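Sim bench notebook, August
Thursday, started 9:15

Gripper comparison, continued. Same Franka arm on the pedestal, same controller, same scene seed. Only the end effector changes. Candidates are the stock parallel hand and the linkage gripper Zaid converted from the Ferau CAD. Renato wants a recommendation before he orders hardware for the real cell, so I am trying to keep the two runs as close to identical as the tooling allows.

Setup notes so I can repeat this:
Planner: Trukel, default weights, collision margin left where Yamila had it.
Physics step 2 ms. Tried 4 first. Contacts on the linkage fingers chattered and the closing force never settled, so back to 2.
Trials: 40 per gripper, half with the small object in the open, half with it close to the tall box.
Success = object held clear of the table at the end of the lift for one full second of sim time.

First problem was the tool frame. Zaid's model puts the origin at the flange and the stock hand puts it between the fingertips. The planner config assumed the latter, so the first batch with the linkage gripper drove the fingers into the tabletop on every attempt. Discarded all of it. Added a fixed offset in the gripper description file and checked it by commanding the tip to the table corner and reading back the position. Good to under a millimeter with the fingers closed.

With the fingers open it is not good, and this is the part that cost me the morning. On a linkage the tips move along an arc as they close, so the pinch point drops or rises depending on opening width. The stock hand has no such effect. A grasp height that works for a wide object is wrong for a narrow one. I put in a small lookup table, opening width against tip height, and the approach pose now uses it. 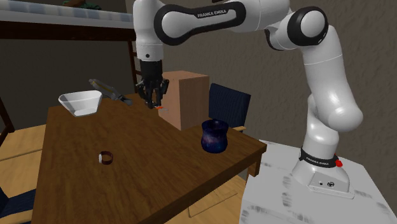 Second problem is the box. The linkage body takes up more room sideways than the stock hand, and when the target sits close to the cardboard-colored block the planner either picks a steep wrist rotation or gives up. Raphaël suggested shrinking the collision mesh. I would rather not, as the real part will be the real size. What helped was letting the approach yaw vary freely and penalizing any pose where the linkage plane faces the box. Planning failures near the box went down, planning time went up. Both are logged.

The vase has not been a problem. It is well off the approach path and the planner ignores it. Same for the bowl and the watch, which stay in as distractors for the detection side. Telma asked me to leave them at their seeded positions so her camera results line up with mine. Done.

Observations by gripper, from the logs and from stepping through replays:

Stock hand. Predictable. Straight closing motion, easy to model, grasp height constant. Weak point is objects that start off center between the fingers. It pushes them sideways before it grips, and near the box that means pushing them into the box face.

Linkage gripper. More tolerant of off-center starts. Slower to settle after closing. Two of the trials ended with the object rotated in the fingers during the lift, both in the open half, so I can't blame the box. I suspect friction on the finger pads. Zaid's file has one value for the whole finger and the pads should have their own.

Not comparable yet: closing force. The stock hand takes a force target and the linkage takes a joint torque, and the mapping between them changes with opening. Until I have that curve any statement about grip strength is a guess. Told Renato this at lunch. He was not pleased but agreed to wait.

Wrist clearance. With the longer gripper the arm carries its elbow high and the forearm out nearly level to reach down to the table. Joint 4 is fine. Joint 6 gets close to its limit on the far left targets. Check whether the pedestal should move closer to the table before anyone copies these dimensions to the lab.

To do:
Separate pad friction in the linkage model (Zaid)
Torque to force curve, five opening widths (me)
Rerun the full set with new pads, same seeds
Ask Yamila why the planner timeout is set twice in the config, with different values
Export replays of the two rotated grasps for Raphaël

Stopped 5:40. Batch left running on the second machine, stock hand only.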